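Nelamby Reading Fund: progress report to Gronach, second quarter

We have now placed 642 books in homes across the valley, against a target of 500. I would be careful with that number. It tells you what left our shelves. It says very little about what got read, and the two schools that took the most boxes are also the two that sent back the fewest parent cards.

The Saturday-style story hours we promised in the January plan are running at 5 sites. Attendance is fine where there is a bus stop and poor where there isn't. The Plusik reading log still strikes me as a chore for families — most of the pages we get back look filled in at one sitting. 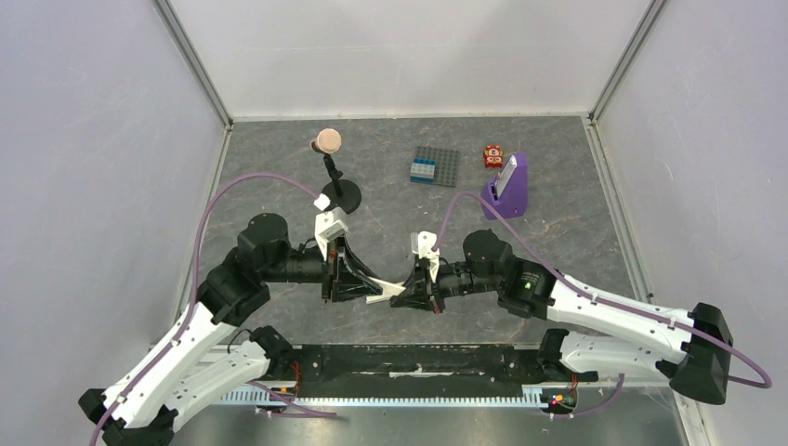 Spending is on budget, apart from postage, which ran over in both months. Iwasaki has offered us a lower rate on picture books if we order twice as many. I have not signed. We already have unopened cartons of the last bargain.

For next quarter I would like to drop the log, keep the story hours, and phone a sample of parents instead. I can't say yet that it will show anything better. The call sheet is attached for your comments.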